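Skeden – Schranktüren und Schubladen

Liesmich zur Sammlung, Stand Sonntag, 31. August 2025

Worum es geht

Skeden ist eine Sammlung von Aufnahmen, in denen Schränke geöffnet und wieder geschlossen werden. Mehr passiert nicht. Wer Handlung sucht, ist bei den Schubladen noch am besten aufgehoben, die klemmen wenigstens gelegentlich.

Umfang: 642 Aufnahmen, davon 471 mit Türen, der Rest mit Schubladen. Verteilt auf 14 Möbelstücke. Gemischte Aufnahmen (erst Tür, dann Schublade) zählen zu den Türen. Darüber wurde länger diskutiert, als es der Sache guttat.

Ordner

tueren/ – Drehtüren, einzeln und paarweise
schubladen/ – alles, was gezogen wird
notizen/ – Textdateien zu den Möbelstücken, von Hand geschrieben und entsprechend launisch
ausschuss/ – unbrauchbar, aber zu schade zum Löschen

Die Dateinamen beginnen mit dem Kürzel des Möbelstücks, danach folgt die laufende Nummer. Lücken in der Nummerierung sind normal. Bitte nicht auffüllen, auch nicht aus Ordnungsliebe.

Zu den Möbeln

Die meisten Stücke sind schlicht und hell, also das, was man in Büros und Fluren findet und nach zwei Tagen nicht mehr sieht. »Brito« und »Hernon« sind unsere internen Namen für die beiden häufigsten Bauformen und haben mit dem Hersteller nichts zu tun. Remo Pellegrini hat sie vergeben und schweigt zur Herkunft.

Links und rechts meinen immer die Sicht von vorn auf den geschlossenen Schrank. Eine rechte Tür bleibt auch dann die rechte, wenn sie weit offen steht und einem fast im Gesicht hängt. In den ersten Notizen ging das durcheinander, Nives Marino hat sie nachgezogen. 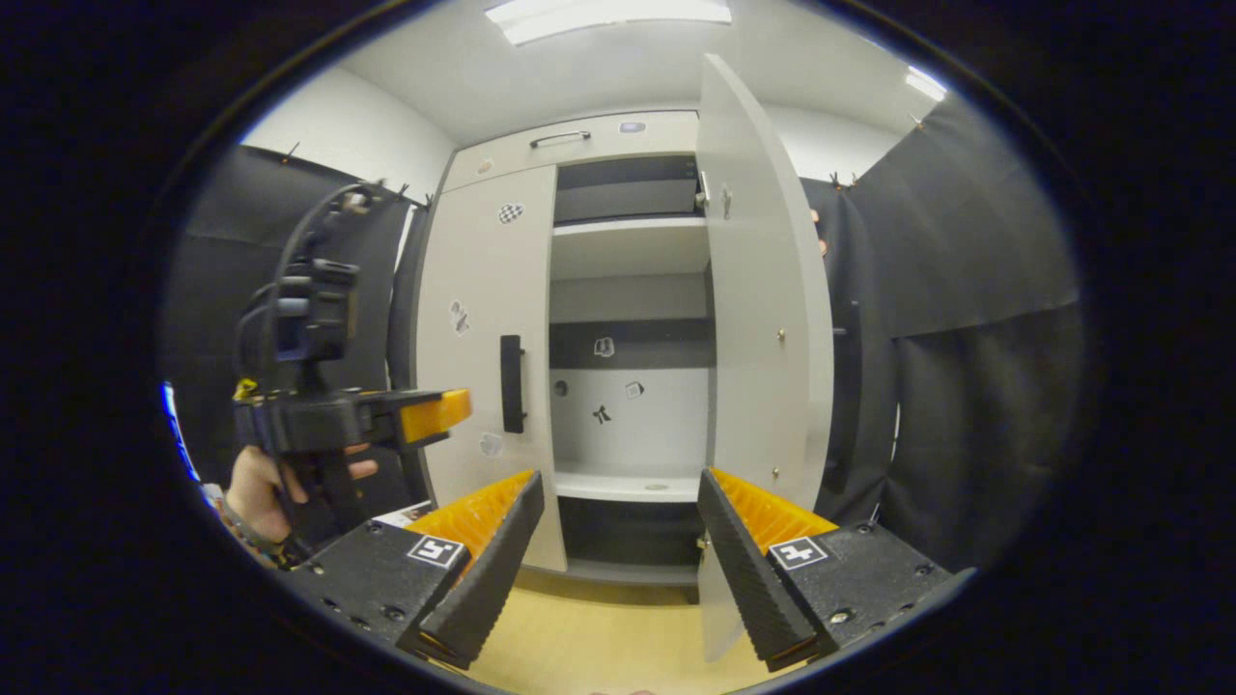

Ebenso wichtig ist der Unterschied zwischen Fach und Boden. Ein Fach ist der Raum, ein Boden das Brett. »Gegenstand auf Fach« kommt in den alten Notizen trotzdem vor und ist als »auf dem Boden des Fachs« zu lesen. Der Boden des Zimmers heißt bei uns Fußboden, damit der Witz nicht jedes Mal neu erklärt werden muss.

Aufkleber sind Teil des Möbels. Sie werden weder entfernt noch überklebt, und wer einen neuen anbringt, trägt ihn in die Notizdatei ein. Dasselbe gilt für Schilder an Schubladen. Was auf einem Schild steht, sagt nichts darüber aus, was in der Schublade liegt – diese Lektion gab es gratis.

Zustände

zu – Tür liegt an
angelehnt – Spalt sichtbar, Tür liegt nicht an
offen – Innenraum einsehbar
unklar – ehrlichster Wert der ganzen Tabelle

Bei zwei Türen am selben Schrank bekommt jede einen eigenen Wert. Die Kombination »eine zu, eine offen« ist kein Fehler. Pavithra Varghese hat die Zustände vergeben, Nazareno Galli hat gegengelesen. Wo sich beide nicht einig wurden, steht »unklar«.

Bekannte Mängel

– Griffe: Senkrechte und waagerechte Griffe sind nicht gleichmäßig vertreten. Knäufe fehlen völlig.
– Scharniere: Zwei Türen hängen schief. Das ist in den Notizen vermerkt und wird so bleiben, der Schraubendreher ist verschollen.
– Inhalt: Viele Fächer enthalten nichts. Für Fragen des Einräumens taugt die Sammlung deshalb kaum.
– Schubladen: Wie weit eine Schublade aufgezogen ist, wurde nach Augenmaß notiert.

Änderungen

Fassung 2: Seiten vereinheitlicht, Zustand »angelehnt« ergänzt, Ordner ausschuss/ angelegt. Die nächste Fassung ist für November geplant und soll Schiebetüren enthalten, sofern jemand eine findet, die sich schieben lässt.

Nutzung

Frei für Lehre und Forschung, bei Weitergabe bitte diese Datei mitliefern. Korrekturen sammelt Ataahua Tuhiwai im Projektbereich auf Zikix. Am besten mit Dateiname, Möbelkürzel und betroffener Seite – »die eine Tür da« hatten wir schon.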